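Section 3: Setting up the flotation tank for soil samples

If you have been following along from the beginning, you already have your bags of soil from the dig labeled, logged and stacked somewhere out of the sun. Well done, because the bagging is honestly the dullest part of the job! Now we get to the pleasant bit, where you put the Sosum tank together and get it ready to float out the charred seeds, bits of charcoal and tiny snail shells that tell us so much about what people grew and cooked and threw away.

Set aside a good long morning for your first setup. It goes much faster the second time around.

## 3.1 Before you start

You will need the tank itself, the Skostero mesh set (one coarse, one fine), the hose with its brass fitting, a bucket, and the small bag of clips. Please check the clips against the packing slip before you carry anything outdoors, as they are the color of dry grass and very hard to find in it.

Choose level ground with decent drainage and a tap within reach of the hose. A sloping yard can be made to work with a couple of paving slabs, but the water needs to run evenly over the lip, so take your time and use a spirit level.

**Caution:** A full tank is far too heavy to shift. Settle on its position while it is empty.

## 3.2 Putting the tank together

1. Stand the tank on its legs and turn each foot until the rim is level both ways.
2. Push the drain plug in from the inside and tighten the outer collar by hand. If you use a wrench you may crack the collar, and then you'll be waiting on a replacement (part 403).
3. Lower the inner frame until it rests on the ledge. There is a notch on one side of the frame, and it goes toward the spout.
4. Drape the coarse mesh over the frame, leaving an even overhang all the way around, and clip it down. Start with opposite corners, the way you would when making a bed, and it will lie nice and flat.
5. Hang the fine mesh bag below the spout so that everything coming over the lip has to pass through it. Give it a gentle tug to be sure it's secure.
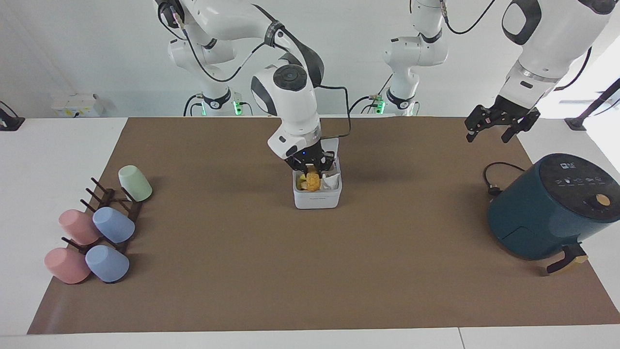 6. Connect the hose and open the tap slowly, just a quarter turn to begin with. Watch the collar and the fitting as the water rises. A drip at the fitting usually means the washer has slipped, so close the tap, reseat it and try again.
7. When the water reaches the lip, adjust the tap until you have a thin, steady sheet going over the spout.

**Note:** Owners of the older Vedel tank will find the frame has no notch. Put the stamped side toward the spout and carry on from step 4.

## 3.3 Your first sample

Begin with 18 liters of soil, or less if it is heavy clay. Write the sample number on two waterproof tags, one for the light material and one for the heavy, and clip them to the meshes before any soil goes in.

Pour the soil in gradually and stir with your hand, loosening the lumps gently. Charred seeds are fragile, so please don't squeeze or rub them! Keep going until nothing more floats up, then close the tap and let the bag drip.
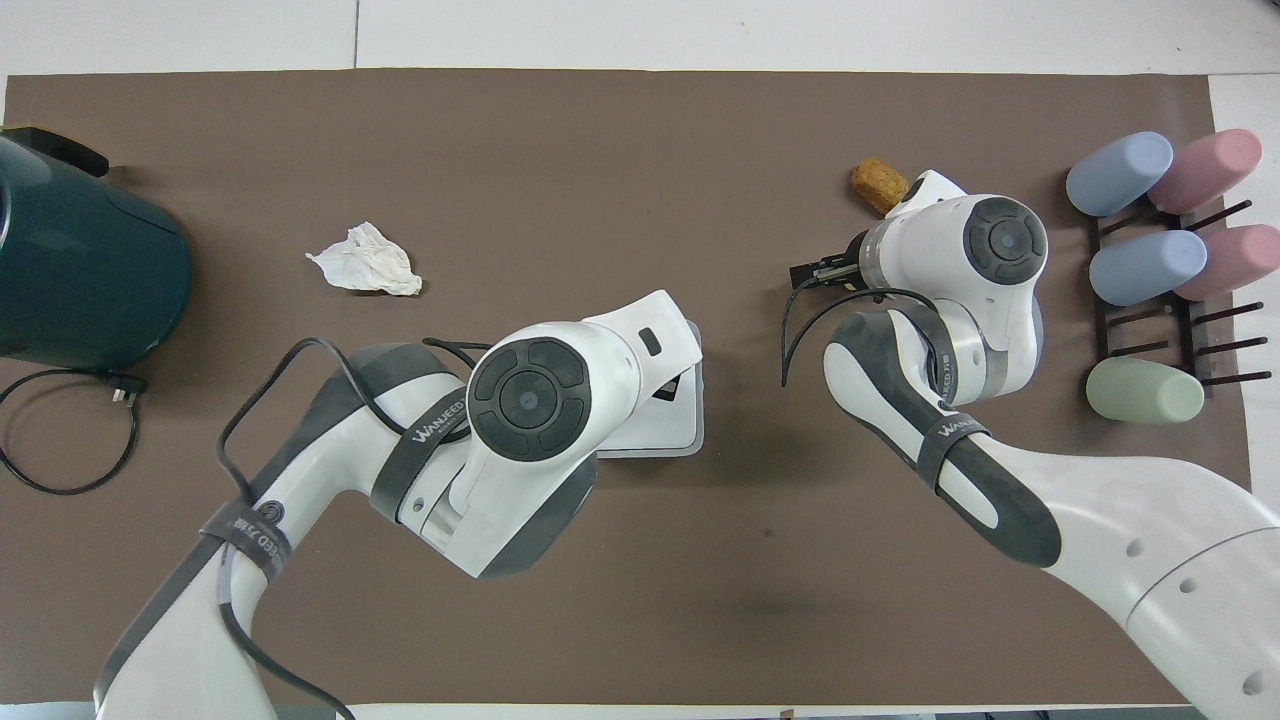 *Robot arms over a brown work mat.*

Lay both meshes out to dry in the shade, with their tags. If you are using the Dijkstra drying rack, leave a free shelf between samples so that a gust of wind can't mix them. Rinse the tank well before the next sample goes in, and look over the corners of the frame, where stray seeds love to hide.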